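Khokhar Opens Second Furniture Repair Workshop in Vondham

GRADVILLE, October 27, 2026 – Khokhar, the furniture repair company from Gradville, announced today that it opens a second workshop in the neighboring town of Vondham. The new location will accept cabinets, chairs, tables and chests of drawers from private customers, and also from small hotels and schools.

In the last year the Gradville workshop repaired 906 pieces of furniture. Of these, 673 came from households, and many of the owners had to travel from Vondham and wait a long time for a free place in the schedule.

"People call us and ask if it is worth it to repair an old cabinet," said Syahrul Ginting, founder of Khokhar. "Very often the body is still good and only a hinge or a drawer runner makes the trouble. We want to give them an answer in the same week, and until now we could not always do this."
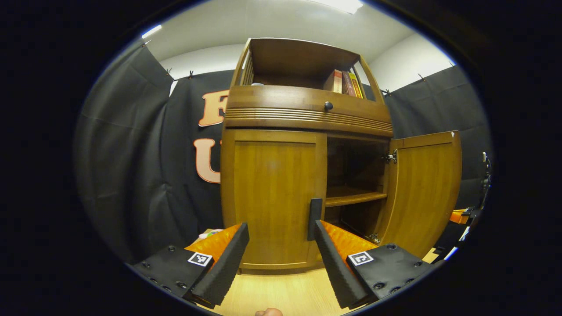 The Vondham workshop will have a team of 2 full-time repairers and one apprentice. It will be managed by Amirul Lau, who worked before in the Gradville finishing room. Customers can bring small pieces directly to the counter. For large pieces the company offers pickup, and the fee for it is taken off the final bill when the repair is ordered.

Together with the opening, Khokhar starts a service plan with the name Mistimel. It costs $51 per year and includes one home visit, in which a repairer adjusts doors, tightens joints and treats dry wood with wax. Parts are charged separately. Customers of both workshops can join the plan from today.

"I look forward to meet our customers in Vondham closer to their homes," said Amirul Lau. "Many of them I know already by their chairs."

In February the workshop will also begin evening courses for beginners, with the topics gluing, sanding and simple hinge repair. Registration for the courses is possible at the counter in both towns.

Press contact: Syahrul Ginting, Khokhar, Gradville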